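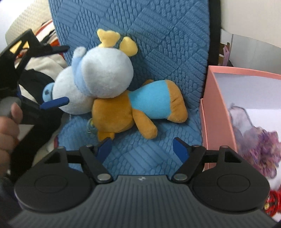 Two plush toys on a blue chair.

The road to Noltside ends at a gate, and the gate is closed at night. After this, guests must walk the last part with a torch, or they telephone and somebody comes with the truck. Effie Gillies told me this before I booked, and she told me again when I arrived, so I think some guests have not listened.

She runs the guest house together with her cousin. It was a shearers' quarters first, then it stood empty for many years. "The roof was good and the floor was terrible," she said. "People ask why the rooms are so narrow. They were made for men who only slept in them."

I asked her what kind of traveller comes so far. In March it is mostly walkers, because the Domard track is open and the river is low enough to cross. In winter there are fewer of them, and she prefers it. "In winter they sit down for dinner and they stay sitting. In summer everybody is looking at the weather and packing a bag."

Dinner is at one long table and there is no menu. I ate lamb with barley, and a plum cake which I still remember. Whoever wants something different must say so the day before, as the nearest shop is in Sterkitz, 90 kilometres away, and the last 60 of them are gravel.
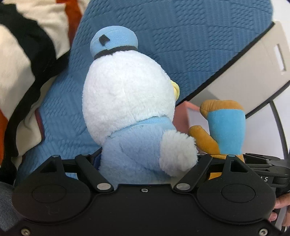 A plush duck, seen from behind

We spoke again the next morning on the veranda. I wanted to know about the hut at Chiu, which she opened last year for people who find even the guest house too busy. It has two beds, a stove and a rainwater tank. There is no electricity. "I was afraid they would complain," she said. "They complain about the possums. About the dark, never."

She does not plan to build more huts. A company from the coast offered to put tents with proper bathrooms beside the river, and she let them come and look at it. "They were polite. They wanted to know where the helicopter could land. I gave them tea and I showed them the road."

The price for a room includes dinner and breakfast, and children are welcome, also the small ones. Bookings are by telephone only, best in the evening after seven, when the kitchen is finished. If it rings for a long time, she asks that you let it ring.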